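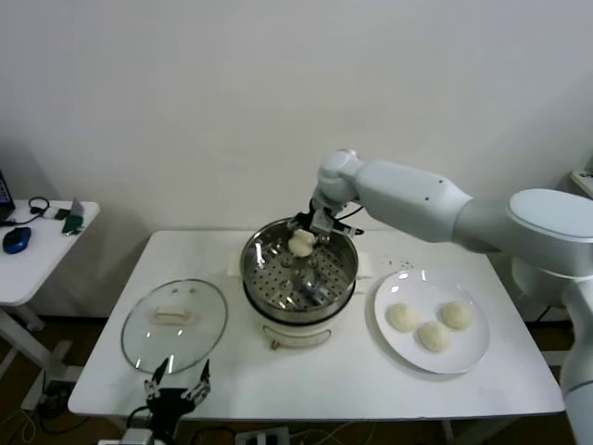
Buns on the plate, tray in the pot, lid off to the side

Pendia Kitchen Board > Steaming, boiling, slow stuff > Buns sticking to metal tray, help

doughface_k
Member, joined May
Posts: 11

Right, quick one as I've got to get the next lot going. Pic at the top is my table. White electric pot, the metal tray with all the little holes, plain round buns. No filling, just dough.

Problem is the bottoms. They stick to the tray and then tear when I lift them, so you get a bald patch underneath and half the skin left on the holes. Tops are lovely. Well, tops are ok. Couple had wet dimples last time.

Recipe is 400g plain flour (Sikder, the blue bag), instant yeast, spoon of sugar, warm water, bit of oil. Prove, shape, prove again, steam. Tray goes in bare. Should I be oiling it? Or is paper the only way? Don't really want to be cutting circles out every time.

Kátia Honorato

mrs_tiffin
Regular
Posts: 3,064

Paper. Every time. Squares will do, you don't need circles. Cut a sheet into squares a bit bigger than the bun, sit each one on its square for the second prove, then you pick it up by the paper and nothing gets squashed. Two minutes' work.

Don't bother oiling bare metal, it runs straight down the holes.

gravyboat
Member

Disagree, oil works fine if you brush it on thin with the tray dry. Been doing it for years. Paper goes soggy and sticks to the bun instead so you've just moved the problem.

mrs_tiffin
Regular

Baking parchment doesn't. Greaseproof does. Which are you using?

gravyboat
Member

...greaseproof

mrs_tiffin
Regular

Well then.

leekandlarder
Member

Cabbage leaves! My gran did it with cabbage, I use the outside ones you'd chuck anyway. Gives a faint smell of cabbage though so not if you're having them with jam. Lettuce goes to slime, dont try it.

Also are you lifting them straight away? Leave them with the lid cracked open for a few minutes first. They let go of the metal a lot better once they've calmed down.

doughface_k
Member

Straight away yes. Lid off and in I go. So that could be it?

And what about the dimples, is that the lid? It's a glass one, sort of flattish, two little vent holes by the handle. When I tip it there's loads of water runs off.

sloe_rise
Regular

Dimples = drips. Flattish glass lid holds the water and drops it on whatever's under. Tie a tea towel round the lid, knot the corners up on top over the handle so nothing hangs down near the heat. And don't cover the vents with a great wad of it, one layer is plenty.

gravyboat
Member

Tea towel on an electric pot, not sure I'd do that tbh. Corner slips down and it's against the base. I'd just lift the lid and wipe it halfway through.

sloe_rise
Regular

Lift it halfway and they drop! Worst thing you can do. All your steam's gone and the middles go dense. Knot it properly and it isn't going anywhere.

gravyboat
Member

Mine don't drop. Quick wipe, ten seconds, back on.

leekandlarder
Member

I've had them drop and I've had them not drop, doing exactly the same thing. I think it's down to how far proved they are. Overproved ones go flat if you look at them funny.

dampsock
New member

what pot is it? looks like a nice size. I've got the Stident stacker and you can only fit a few buns per tier before they touch

doughface_k
Member

It's a Midea, name's on the front of the base. Cream, brown line round the front, little knob. The steamer bit is a separate tier that stacks on, or you can use the base for hot pot and that. Came up with me from Jukdale in the back of the car wrapped in a duvet, survived.

mrs_tiffin
Regular

Going to write this out once in order as we ask the same things every few months. Kátia, yours to argue with.

1. Water in the base first, before you do anything with the buns. I use 800ml in mine. You want it well under the tray, if it bubbles up through the holes the bottoms go to paste and no paper on earth will save you.

2. Parchment squares under the buns for the second prove. PARCHMENT. Leave a good gap between them on the tray, they swell more than you think.

3. Stack the tier on the base and check it's sitting level all the way round. Find somewhere flat to put the lid down as well, before your hands are full.

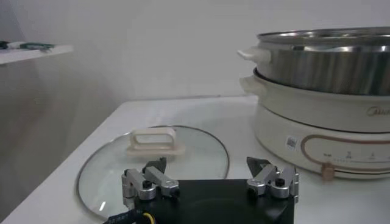 4. Turn the knob up and get it to a proper steam, then buns in, lid on. Wrapped lid if you're in the sloe_rise camp.

5. 11 minutes for small plain ones. Bigger or filled, longer, you'll have to find out with your own.

6. Heat off. Lid open a crack, leave them alone while you get a plate out. Then lift them off by the paper.

sloe_rise
Regular

Agree with all but 4. I start from cold water, buns already in. They get a bit of extra prove as it warms up and the tops come out smoother. Hot start gives me wrinkles.

mrs_tiffin
Regular

Cold start depends on how fast your pot heats. Slow one and they're overproved before there's any steam. Not putting that in a list for beginners.

doughface_k
Member

Not a beginner!! Well. Sort of.

Nice to see the pot getting its own spot. Handles line up one over the other when it's stacked, I do like that, easier to grab the top one without faffing. Careful though, it's all steam up that side when the lid comes off.

Question on 3, does it matter the lid going down on the table flat? I always do it and there's a puddle after.

leekandlarder
Member

Put a cloth under, done.

dampsock
New member

is it ok to do buns and veg in the same go or will the veg drip

gravyboat
Member

Veg under, buns on top, if you've got two tiers. Otherwise start your own thread, this one's busy enough

doughface_k
Member

Ok next batch tonight. Going parchment, wait before lifting, and half with the towel on the lid so I can see. No wait, can't do half a lid. Towel first batch, wipe second batch. Will report back.

gravyboat
Member

Wipe will win.

sloe_rise
Regular

It will not. Post the tops AND the bottoms please, same light.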